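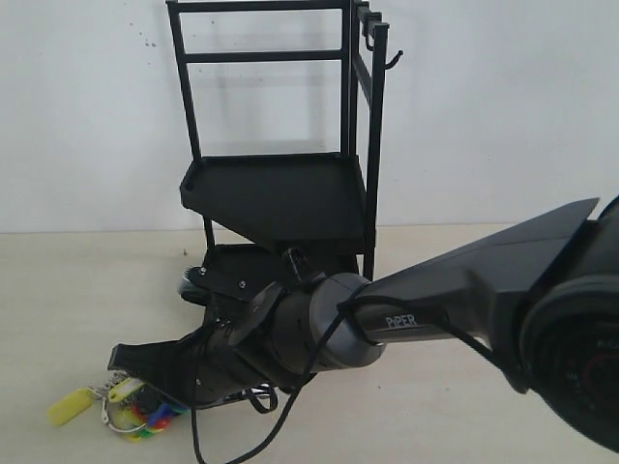 Photo: Dastum bench log / Gravstead site

Ticket: key pickup task, bad episodes in training set
Opened: Jan 8, 2018
Project: Esterby
Status: open, waiting on re-record
Priority: high

Problem
Policy trained on the keys set stops above the bundle and sits there. Sometimes closes on nothing. Block task on same arm is fine so not the arm.

What I checked
Replayed 35 episodes from the keys folder. Joint log and video don't line up – video is behind by about 80 ms, worse near the end of each run. Gripper close shows up in the log while the jaw is still coming down in the picture. Model is learing to close early, or wait.

Restarted the Ongart recorder, no change. Swapped USB port, no change. Moved the camera stream off the shared hub – lag gone on the next test run. Need to confirm on a longer session.

Also
Cable by the gripper has a loop hanging under it. Tape it up before the next session, don't want it catching a tag or the key ring.
Operators keep going for the same tag. Mix it up pls, red, blue, green, both yellowish ones. Turn the bundle between runs.
Leave the black rack where it is for now, its in the background of all the old episodes.

To do
- pull all 200 keys episodes from the training list, do not delete
- record 48 new ones on the new port
- check timestamps on first and last episode before anyone goes home
- retrain from the block checkpoint, same settings

Update, same day
Second test run also clean. Tape not done yet. Re-record starts tomorow morning, keeping this open until the lag check passes on the full batch.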